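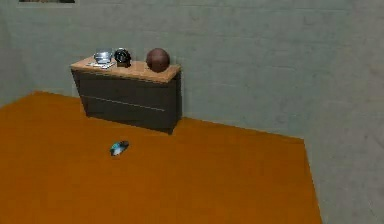 Chapter 6
Comparing Grippers Fairly

Before you can say one gripper is better than another, you need a test that treats both of them the same way. This is harder than it sounds. A two-finger gripper and a suction cup fail for different reasons, and a set of objects that suits one may rule out the other before the first trial.

Negin Alipour and Touran Mohammadi ran into this problem in the Atadley trials. Their first set was made up mostly of boxes, and the suction cup won easily. When they added balls, shallow dishes and small items lying on the floor, the order changed. They ended up with 757 simulated room layouts and ran each gripper through all of them, using the same arm, the same controller and the same time limit of 75 seconds.

In this chapter we work mainly in simulation. It is cheap, and a layout can be reset to exactly the same starting point -- something you can't count on at a real bench. It also has limits. Friction is simplified, and shiny surfaces don't always behave as they would in front of a real camera. Section 6.4 looks at how far the results carry over.

You will need the grasping code from Chapter 5 and a working copy of the Gundis simulator. Set the random seed to 1,894 if you want your layouts to match the tables in this book.

6.1 Choosing the objects

Start by listing the sizes and shapes your robot has to handle.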